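Equipment planner and buyer, robot benches (part-time, could grow)
Drilten, Fogh site

Hi! I run the bench group at Drilten, and I'm looking for a person who enjoys spending other people's money carefully. If you've ever read a quote for a piece of lab gear and gone straight to the bottom to see what they left out (the cables, it's usually the cables), please keep reading.

We build and run robot workbenches. A bench for us means a table, a backdrop, a frame to hang things on, arms, grippers, cameras, a computer or more, and a frightening amount of cable. Customers come to us when they want to find out whether a handling job can be automated before they buy a whole line for it. My team is good at making arms pick things up. We are not good at buying arms, or at knowing in March what we'll need in September, and I've been doing that part myself in the evenings, with a spreadsheet I'm a little ashamed of.
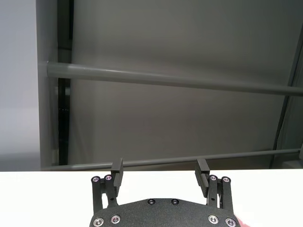
Page last changed: 19/01/2019

So the job. On paper you'd be the Equipment Planner. In practice you'd own everything between "we should get another one of those" and the moment it's bolted down, labeled and on the books. That covers quotes, comparisons, orders, delivery dates, spares, service contracts and the yearly budget, plus the part where you walk over to the bench and tell me that no, I can't have a third gripper type this year.

I should tell you where we stand, so you don't find out in your first week. Our parts list has nearly 500 lines on it. Some of those are whole arms and some are screws, and they sit next to each other in no order I can defend. There are 77 lines where we have a price but no supplier part number, which means that every reorder starts with somebody turning the thing over in their hand looking for a sticker. Last year we spent $1622 on rush shipping alone, nearly all of it for small stuff we could have had on a shelf. That last number bothers me more than it probably should. It's not a huge amount of money in a business like ours, but it's all avoidable, and I'd have liked to spend it on finger pads.

Speaking of fingers! They're a good example of what I mean by planning. A gripper is a big purchase that people argue over for weeks, and the pads are a small purchase that people forget. The pads wear, the ridges round off, a customer wants a softer surface for one type of part and a stiffer one for another, and before long the pads have cost a serious slice of what the gripper did. I want that in the budget from the start, as its own line, with a guess at how many we go through and a note on where the guess came from. Same for screws, cable connectors, and the plates that sit between an arm and whatever you hang off it. I'd love to see a quote request from us that asks about all of this on day one.

The big item for this year is Premo. That's our name for the next round of benches, and it's the main reason I've gotten permission to hire. For Premo we have to settle whether we stay with the arms we know or move over to Kestex, who have been courting us with a very nice demo and a quote that I don't fully trust. The arm price is lower. The controller is listed separately, the training is listed separately, and there's a service package with three levels whose differences I have now read four times without understanding. You would take this over. I want a plain comparison over the life of the bench, with what each choice costs to buy, to install, to keep running, and to get rid of.

Some of what you'd be doing in the first few months:

Going through the parts list line by line and turning it into something a stranger could order from. Boring, I know, and I'll sit with you for as much of it as you want.

Working out which spares belong on the shelf and which can wait for a supplier. You'll need to ask the bench people what breaks. They will say nothing breaks. Ask again around lunchtime.

Getting second quotes. We've been lazy here. There are things we have bought from the same place for years simply on account of having the email address handy.

Building the Premo budget with me and then defending it with me, in front of people who will want to know why a table needs so much money spent on it.

Making a calendar of lead times. Grippers, arms and cameras all arrive on their own schedule, and a bench with everything except one bracket is a very expensive piece of furniture.

Keeping track of what's leased, what's owned and what's a loaner we've gotten too comfortable with.

You don't need to be an engineer. I want to be clear about that, as I know how ads like this one read from the outside. You do need to be willing to learn what a wrist module is, why two grippers with the same lifting rating are different purchases, and how much slack a cable needs when the arm it belongs to swings all the way over the table. You'll pick that up from us. What I can't teach you (I've tried to teach it to myself) is the patience to chase a supplier for a missing line in a quote, politely, for as long as it takes. 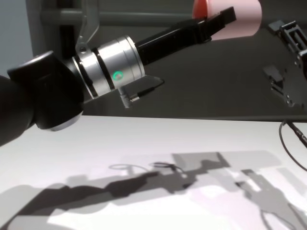 Marlene Buschmann, when I sent her a draft of this ad, wrote back that I had left out the hardest part of the work: "It's saying when a thing is finished being useful. Every group keeps the old arm for spare parts and then pays for the floor space forever. Put that in, or you'll get somebody who only likes buying." She also thinks I should stop calling it part-time, since the first budget season will be anything but.

She's right on both counts, so consider them put in. We do hold on to things. There's a cabinet in the back that I open quickly and close quickly, and whoever takes this job has my full blessing to empty it, sell what sells, and tell me afterward. As for hours, the contract is half-time, and you'd choose your mornings or your full days yourself. In January and again when the budget goes in, it'll be more than that, and you'd get those hours back in time or in pay, whichever you like better. If the Premo benches go ahead in the number I'm hoping for, I'd want to make it a full position, but I can't promise that today and I don't want you moving house over it.

What I'd like you to bring:

Some background in purchasing, planning or running a budget. It can be from anywhere. Hospitals, theaters, school kitchens and machine shops all have equipment that costs more to own than to buy, and if you've handled that, you've handled this.

Comfort with spreadsheets, including the kind other people made.

A good phone manner. Half of our better prices came from somebody calling up and asking a friendly question.

Enough stubbornness to tell a room of excited engineers that the money is gone.

Nice to have: you've dealt with imported equipment and the paperwork that comes with it, you can read a simple mechanical drawing, or you've been through a lease that ended badly and can tell me what you'd do differently. I'm especially curious about that last one, as we're weighing leasing for part of Premo and I only ever hear about leases from people who sell them.

What you'd get from us: a desk within sight of the benches (you'll want to be close, a lot of purchasing questions are settled by walking over and pointing), a decent laptop, the usual health and retirement benefits at the half-time rate, paid time off, and a boss who'll read what you send. There's a training budget too. Nobody has used it for purchasing yet, so I'd be glad if you did! You can work from home for the stretches that are all email and quotes. Receiving days are on site, though. I want the same person who ordered a thing to open the box and check that it's the thing.

The pay range depends on experience, and I'll tell you the numbers in our first call, before you've put any real effort in. I hate when places save that for the end.

How to apply. Send me a resume, and instead of a cover letter, please write me a page or less on this: you have money for one more bench, and the group wants a second arm on an existing bench instead. What do you ask them before you decide? I'm not after a right answer and I won't be checking your arm prices. I just want to see which questions come to you first, and in what order. Write it the way you talk.

If your page looks interesting, we'll have a phone call, and after that I'd ask you to come to Fogh for an afternoon. You'd meet the bench group, see the equipment running, and sit down with me and the Kestex quote (with their name for each service level left in, so you can suffer along with me). It's a working afternoon and we pay for it, travel included. Wear shoes you can stand around in.

Agencies, thank you, but I'd like to do this one directly.

You can reach me through the jobs form on the Drilten site. Put "equipment planner" in the subject and it'll land with me. If you're unsure whether you fit, write anyway and ask. The position stays open until I've found the right person, and I'd be very happy if you were here before the Premo quotes expire.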